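Home Talks Programme Speakers Getting here Past talks Contact

The Big Empty Table: speaker notes

Slot is the 10 o'clock one, straight after the teas. Half an hour including questions, so keep moving! Slides on the stick, spare copy emailed to the hall at Skundton.

Before I start

Check the clicker. Check whether they've put me on the stage or on the floor (I asked for the floor, I hate the stage). Water somewhere I won't knock it over.

Opening

Hello, thanks for having me back. Last time I was in Skundton I talked about curtains and a gentleman in the second row fell fast asleep, so I've brought you a more lively subject this morning, and it's tables. I can hear the excitement.

Ask: hands up who has a table at home that they can see the top of, right now, all of it? (Wait. There'll be a few. Be nice to them.)

Hands up who's got post on it? A charger? A jumper? One shoe?

My own kitchen table was in the second lot for years. We ate at one corner of it, like people on a train. I write a column for Womia about small changes at home, and I was writing about clearing surfaces with my laptop balanced on a stack of catalogues, and I thought, well, you can't go on like this. So in April I took everything off it.

SLIDE 2, the pile

Tell the pile story. Everything went on the floor on an old sheet, and I did count, just this once, for the column: 79 things. Pause there, it usually gets a laugh. That included 17 pens, and I'd been going round for weeks saying we had no pens in the house.

Don't read out the list. Just mention the fondue forks and the instructions for a boiler we no longer own.

What I did with it all went like this: a box for things that live in another room, a bag for the recycling, a bag for the charity shop, and a shoebox for the things I couldn't face deciding on. The shoebox is still on top of the wardrobe. I'm telling you that so you'll trust me on the rest.

SLIDE 3, why flat things fill up

This is the bit where I get a little serious, but only for a minute. A table is at just the right height for your hands when you walk in. You don't decide to put the post there, your arm does it for you. So telling yourself off won't help much. Give the arm somewhere else to go! We put a narrow shelf by the front door with a bowl for keys and a wire tray for letters, and most of the trouble stopped in the hall.

(If I'm running late, skip the hooks. If I'm not, do the hooks: lower than you think, and more of them than you have coats.)

SLIDE 4, the first week

Own up that I didn't like it. The kitchen sounded different with a bare table, a bit echoey, and I kept wandering in and feeling as if we were moving house. My other half asked if we were selling up. By the third day there was a parcel on it, then a hat on the parcel.

So bare doesn't work for us, or it doesn't last. A completely bare table looks as if it's waiting for something, and in our house something always came. What did work was leaving one small thing out, on purpose, on a plate or a tray with an edge to it. I don't fully know why. I think it makes the rest of the space look spoken for. Nobody dumps a bag of shopping next to something that's been set out nicely, or they do it far less.

SLIDE 5, which plate

People always ask, so say it early. You want a rim. Even a very low one will do, it just needs to say "this is where the thing stops". You want it a fair bit darker or a fair bit lighter than the table, otherwise it vanishes and people put their elbow in it. Square or round, suit yourself. I went square because a round one made me want to put it bang in the middle and then I'd fuss with it every time I passed.

Don't spend a fortune. I got mine from Begum, the homeware place by the station, in the seconds basket. There's a posh range at Gredo that I stroke whenever I'm in there and never buy.

Try it off centre, up towards a corner, turned a little so it isn't lined up with anything. I know that sounds fussy coming from someone with a shoebox on the wardrobe. Lined up square it looks like a place mat for somebody who hasn't arrived. Turn it a touch and it looks at ease.

SLIDE 6, the apple

Click, then give them a moment to look before I start talking again. I always rush this one.

Pale grey table, dark brown plate with its rim a shade darker, one red apple. The plate's at an angle, and the apple isn't in the middle of it either. Point out the bit of yellowy green near the top of the apple, because with that much plain grey about, you notice it. In a full fruit bowl you'd never see it.

Then say how much table is left over. You could roll out pastry on that, or do a jigsaw, or lay the whole newspaper flat!

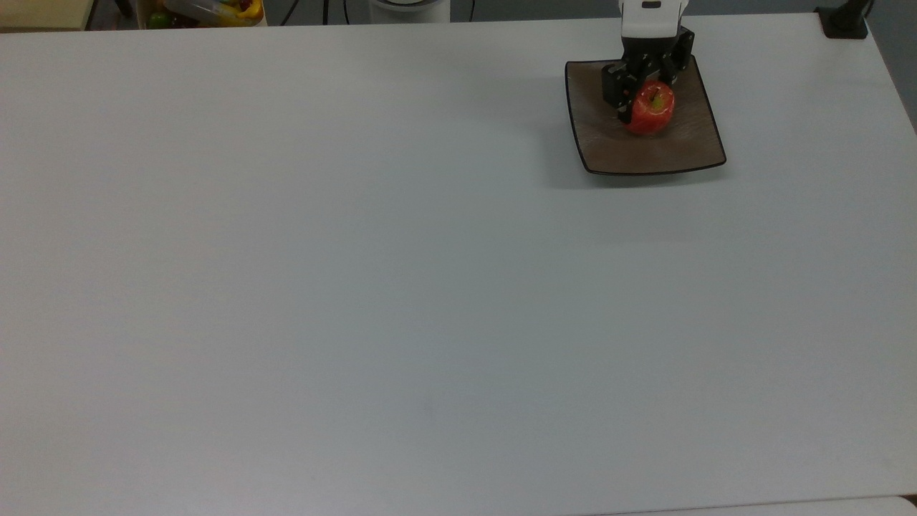 SLIDE 7, what people say back to me

"But I've got children." Yes, fair. Then your one thing is something that can be knocked over or eaten.

"But it's our only table." Ours too. Lift the plate on to the side for dinner and put it back afterwards. That's the whole routine.

"One apple looks mean." Have two, then! Or a lemon, or a jug. When I wrote about it for Womia we had roughly 700 letters and emails, and a good many of them were about the meanness of one apple. I stand by it. Keep the others in the fridge, they stay crisper anyway, and put a new one out when somebody eats it.

SLIDE 8, have a go

Ask them to pick one surface when they get home. Not the worst one. A bedside table or a windowsill is plenty. Clear it, give it a wipe, put back one thing on something with an edge, and leave it for a week.

Mention the handout by the door (one side, big print). Mention that I'd love to see how people get on, and that the Womia address is at the bottom.

Questions. If there aren't any, ask them what's in their shoebox.

Remember to take the clicker out of my pocket before I go home.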